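Plilia store room: progress report to the Gorow fund
30 January 2020

Hello all – time for our second report, and I'm happy to say we're getting somewhere!
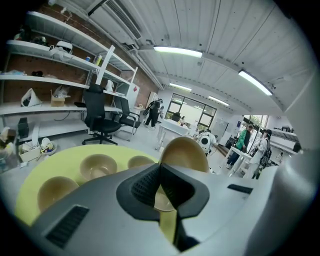 What we've done so far

The tan bowls have their round yellow-green tray now, with recesses so they don't slide about when you carry it (I was very fed up with picking them up off the floor). We've sorted 358 pieces of tableware, and 16 boxes of odds and ends have gone to the Ngata shop for resale. The tall white metal shelves by the brick wall still need a proper go. There's a basket of small bowls down at the bottom that I keep meaning to sort through, and the upper shelves have become a bit of a dumping ground.

Money

Shelf labels and trays came in under budget, so we've got a little left over. I'd like to put it towards 10 more lidded tubs from Purkora, if you're happy with that – just drop me a line.

Still to do in February

Clear and label the shelves, starting from the top.
Wash and stack the last six crates of plates.
Write up the borrowing list and pin it by the door.

I'll send the receipts on separately once I've scanned them.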